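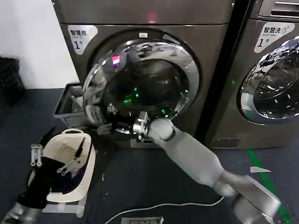 Dryer number one, door open.

Progress report, March: Plileno desert campaign rules
Prepared for the Dallwood games fund by Na-rae Shim

The fund asked for a plain account of where the money has gone, so I will start with the part I like least. The rules are not finished. The autumn plan said they would be with the printer by now, and I said then that I thought the plan was hopeful. I still think so.

What we do have is a working draft of the ground combat rules and 2 of the scenarios, Asau Ridge and the Boström crossing. Asau Ridge plays well enough. The attacker can win it, which was not true in the last version, though I suspect our regulars have simply learned where to put their guns. I would want to see it played by strangers before I believed the results.

Boström is a different story. The river rules take up too much of the evening and the supply table is still a mess. One group ignored it altogether and said they had a better game. I have been told the table is there for historical reasons. Maybe, but the sources behind it disagree with each other, and I doubt anyone moving 6mm trucks across a table will feel the difference. I have asked for a half-page version.

Playtesting stands at 26 games with written notes. Several more were played without notes and I have left them out – they tell us people had a nice time and little else.

On money, we have spent 1673 dollars, of which 418 went on counters and test castings. The castings were soft around the gun barrels and I would not pay that foundry again without seeing a sample first. The rest went on terrain, map artwork and hall hire. The artwork is good. It also came in late.

Still to do: morale (two competing drafts, neither convincing), air support, the army lists, and an index. The design team believes all of this can be ready by summer. I would plan for the end of the year and hold back the printing payment until Boström has been played through with the short table.

N.S.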